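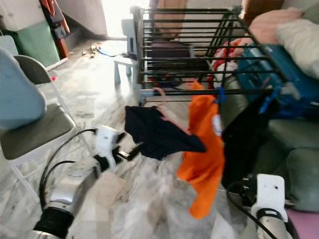

Ropa en el tendedero: una prenda naranja y una tela azul marino.

Cómo poner una orden stop-limit en un exchange de criptomonedas

Mayo. Por Teresa Madigan

Una orden stop-limit sirve para vender (o comprar) cuando el precio llega a un nivel que usted fija de antemano, sin estar delante de la pantalla. En esta guía uso Osorum porque es la plataforma con la que trabajo, pero en Erkport los campos son casi iguales y solo cambia el orden.

Qué hace falta

Una cuenta verificada, saldo disponible en la moneda que se quiere vender y el par abierto en la vista avanzada. En la vista simple de Osorum este tipo de orden no aparece.

Los dos precios

El precio stop es el que activa la orden. El precio límite es el mínimo al que usted acepta vender. Mientras el mercado no toque el stop, la orden no figura en el libro, aunque el saldo ya queda retenido.

Supongamos que tiene ether comprado a 1674 dólares y quiere salir si el precio cae un 8 %. La cuenta es 1674 × 0,92 = 1540,08. Ese será el stop. Para el límite conviene dejar un margen por debajo, por ejemplo 1532. Si pone el mismo número en los dos campos, una caída rápida puede saltarse su orden y dejarla abierta sin ejecutar.

Pasos

1. Entre en Operar y elija el par.
2. En el panel de venta, cambie «Límite» por «Stop-limit».
3. Escriba el precio stop: 1540,08.
4. Escriba el precio límite: 1532.
5. Indique la cantidad. El botón de 100 % toma todo el saldo libre, incluido el que pensaba dejar para otra orden.
6. Pulse Vender y lea el resumen antes de confirmar.
7. Compruebe que la orden sale en la pestaña «Condicionales». En «Abiertas» no la verá hasta que se active.

Para modificarla hay que cancelarla y crear otra. En Erkport sí se puede editar el stop directamente con el icono del lápiz.

Dónde colocar el stop

Depende del par y del plazo. En gráficos diarios yo miro el último mínimo claro y pongo el stop un poco por debajo. Evito los números redondos: en 3000, por ejemplo, se acumulan muchas órdenes y es fácil que una mecha las active antes de que el precio vuelva a subir. Hay quien se guía por la media de 200 sesiones, que funciona mejor para posiciones largas que para entradas de pocos días.

Errores frecuentes

Confundir los campos. Si en una venta pone el límite por encima del stop, la orden se activa durante la caída y espera a un rebote que puede no llegar.

Olvidar una orden antigua. Si ya vendió parte del saldo a mano, revise las condicionales que queden.

Contar con que el stop-limit garantiza la salida. Solo garantiza el precio mínimo. Para salir a cualquier precio está el stop de mercado.

Comentarios

In-ho Yeo
En la aplicación del móvil no encuentro la pestaña Condicionales. ¿Está en otro sitio?

Teresa Madigan
En el móvil está dentro de Historial, arriba a la derecha.

Yupanqui
A mí me saltó el stop y no vendió nada, tenía los dos precios iguales. Ahora dejo alrededor de un 1 % entre uno y otro.

Grundham
¿La comisión se descuenta del límite o aparte?

Teresa Madigan
Aparte, sobre el importe ejecutado. El límite no cambia.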